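Nornamura Opens Snack Aisle Practice Room for New Store Staff

05/08/2023

Nornamura, a supplier of shelving and fittings to small grocery stores, has opened a practice room where new store employees can learn to stock and face a snack aisle before their first shift. The room is on the second floor of the company's Dokik building and can be booked by any store that buys from the Texier shelving line.

Each session lasts 2 hours and takes up to eight people. The course covers shelf spacing, rotating older stock to the front, sorting by flavor and handling canisters that tip or roll. Sessions run on weekday mornings, and stores may send the same employee more than once at no extra charge.

A trial began in February with nine stores. Managers asked for more time on chips and other canned snacks - a section that shoppers disturb often and that takes a good part of the closing shift to put right. The course was changed to give that section the first hour.

Shelving and snack stock in the practice room at Dokik.
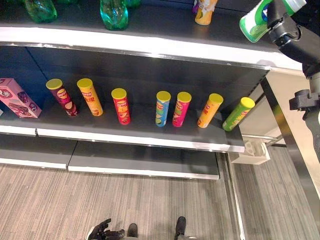
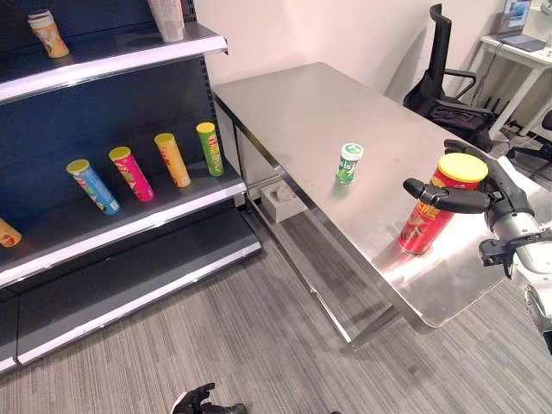
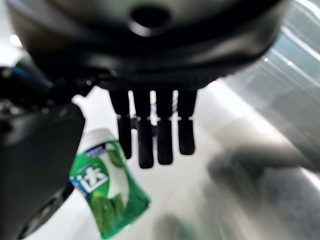 Canister snacks are harder to keep in order than boxed ones, and the course treats them as a separate subject. Trainees start by setting a row by lid height, then by color. Yellow lids on chip canisters of different colors, like the ones on the middle shelf, make a crooked row easy to spot from the end of the aisle. Anything taken down is set on the steel table next to the shelving and checked for dents and date before it goes back.

The printed course guide, Nanon, is included with each booking. Stores can order extra copies under item number 2303.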